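Barnerden Household Services
Staff and management meeting, Kotport depot
Minutes

Present: Aparecida Amaral (chair), the two shift leads, home visit staff from both teams, stores, one representative from the Ayala office by phone.
Apologies: payroll.

1. Minutes of the last meeting

Agreed with one correction. The figure for visits carried out in May should read 800, and the rota has been changed to match.

2. Stelix arm: where we are

The chair reported that the arm has now done 228 set tasks in the practice flat, all of them putting away, fetching or wiping down. It will not go out on client visits before the next review. Staff asked for that to be written down, and it is written down here.

The shift leads said the arm is slow at anything near the kitchen curtain and quicker on the open worktop. Stores asked if the curtain could come down. The chair said no -- clients have curtains, and the arm must learn to work beside them.

3. Changes to jobs

The post of practice flat supervisor will be filled from existing staff. It is six hours a week, paid at the shift lead rate, and the hours come on top of the normal contract. Two people have put their names forward. Anyone else should tell the chair by the end of June.

There was a long discussion about what happens to the morning round. At present two people go to each flat, one for the kitchen and one for the rest. The Ayala office would like to try one person plus the arm. Home visit staff said the second person also does the talking, notices if someone has not eaten, and takes over when the first is held up. The chair accepted this and said that no round will drop to one person during the trial. What happens after the trial was not settled.

A question was asked about retraining for those who do not want to work with the arm. The chair will bring a written answer to the next meeting.

4. Costs

The budget for fittings in the practice flat stands at 3128 pounds. Stores has asked for a second set of finger pads and a spare cable. Agreed. The request for a larger screen was held over.

5. Safety

The stop button is to be within reach of whoever is supervising, at all times, and not left on the windowsill. One near miss was logged when a member of staff reached across while the arm was moving. No injury. The floor tape will be moved out by one pace.

Sharp items stay on the list of things the arm may not pick up. Staff are to go on handling these themselves.

6. Practice flat

Stills from the gripper camera were passed round with the task sheets.

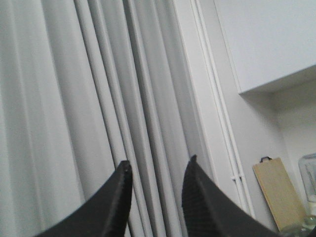
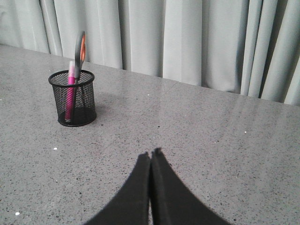
Aparecida Amaral asked for it to be noted that the task sheets still count only finished tasks, and that the time staff spend setting up and putting things right afterwards should be entered as work in its own column. She did not want the trial judged on figures that left those hours out. The shift leads will change the sheet.

7. Any other business

The lockers on the ground floor will be renumbered. Keys for the old ones go back to stores.

Next meeting: same room, 2.30 pm, after the June review.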